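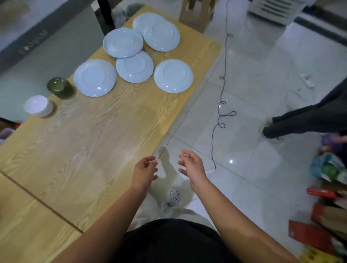

White plates and a dark green glass jar on a light wooden table.

Wevwood Table Oil, 400 ml

A clear finishing oil for indoor tables, benches and cutting boards. It soaks into bare or sanded wood and leaves a low sheen. One bottle covers 80 square feet with two coats.

Sand with the grain, wipe off the dust, then apply a thin coat with a lint-free cloth. Wait 20 minutes and wipe away the extra. Let it dry overnight before the second coat.

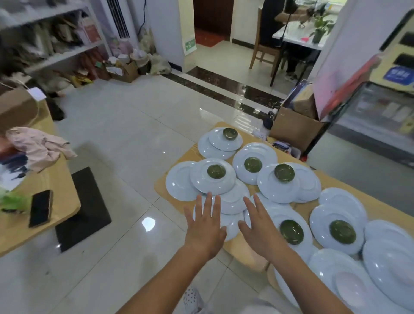
Full cure takes a week. Until then, keep water and hot dishes off the surface — light use is fine after the second day. Lay used cloths flat outdoors to dry, as oily rags can catch fire on their own.

Not for floors or outdoor furniture. Also sold in the Bailly tint, which darkens pale wood slightly.

Ships from Brurkau. No Sunday dispatch.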